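Handheld gripper data: what house rules do you use for pick-up tasks?
Board: Manipulation / Data Collection / Practice and Standards
Started by wkchien, February 2020

wkchien
I've been asked to write up collection rules for our group. We do tidying tasks in ordinary homes with two handheld grippers, one in each hand, toys going into a storage box. Right now every operator has their own habits and it shows when you review the episodes side by side. I'd like one page that people will read before they start.

Draft so far:
1. Start every episode with the box empty and the lid out of the way.
2. One object per gripper at a time.
3. Release over the box, inside the rim. No tossing.
4. Fingers of the operator stay behind the gripper body. No helping with a bare hand.
5. If you drop something outside the box, pick it up with the gripper and keep going. Don't restart.
6. Leave the room the way the family keeps it. No clearing shelves, no moving furniture. 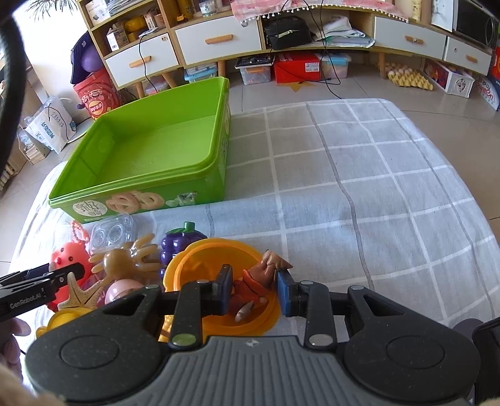
Rule 5 is the one I expect arguments about. We used to throw out every episode with a drop. After 200 episodes the policy had never seen a recovery, and when it dropped a block it just carried on to the box with closed fingers. I would like to keep drops now, but the annotators want them flagged, and then somebody has to do the flagging.

Wai-kit Chien

mulligan_tom
We had the same fight at Mulligan. What settled it was splitting the flag in two: "drop, recovered" and "drop, left." Operators press a pedal, the reviewer confirms. It adds a few seconds. Keep the recovered ones, and only use the others for training a failure detector.

I don't agree with rule 2 as written. Small soft things get picked up in pairs all the time when people tidy. If you ban it you're collecting something no person does.

wkchien
I get that, but a pair in one grip is bad for labels. We name the object at the grasp. Two names on one grasp broke our Usex export last December.

pegboard
Then fix the export. Don't write a rule for humans to cover for a file format.

k_nibhriain
Agree with pegboard on the principle, disagree in practice. New operators need simple rules. You can loosen rule 2 after their first 20 episodes. That's what we do, and it's written in the sheet so nobody feels they're cheating.

Two things I would add. First, pace. People speed up toward the end of a session and you get smeared objects in the wrist view right at the release, which is the moment you care about. We say pause for a count of 2 over the box, then open. It feels silly for the first hour. Second, both hands should have something to do, or the idle one should be parked out of view of the other. A gripper that hovers with no purpose teaches hovering.

Kathleen Ní Bhriain

rerk_lab
Parking out of view is wrong for bimanual work, in my opinion. At Rerkholm we want the second hand visible whenever it's going to act next, including the approach. If it only pops in at the last moment, you lose the part where the person decides which object to go for. Ask for one hand finishing while the other is already moving in, and do it over the box, where both cameras have a decent view.

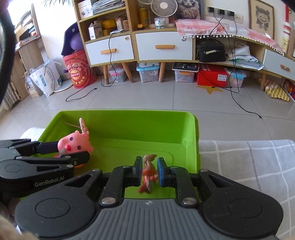 Kathleen Ní Bhriain: fine, but then say "next to act" in the rule. Visible and hovering is still what I object to. I've reviewed too many clips where the left hand sits there opening and closing on nothing because the operator was thinking.

rerk_lab
OK, "visible if next to act, otherwise parked." I can live with that.

ivent_ops
Coming at this from the site side. Nothing in the draft covers consent or what ends up in the background. You're in somebody's home and these are wide lenses. At Ivent we walk the room with the householder first and ask about papers, mail, photos of people and screens. Anything they want covered gets covered, and it stays covered for the whole session so the background doesn't change between episodes. That does bend your rule 6, so I'd write in the exception.

Also food and glass. We don't move it, but we keep the working area well clear of it.

wkchien
Good point on 6, I'll add it. Do you have a minimum distance?

ivent_ops
Arm's length with the gripper held out. No tape measure.

pegboard
Still think rule 1 is too strict. With 3000 episodes all starting from an empty box, what happens when someone's box is half full? Start some of them partway.

wkchien
That one I'll take. New rule 1: the starting state is on the task card, and the operator matches the card. Will post the second draft once our annotators have had a go at it. Still undecided on the pedal.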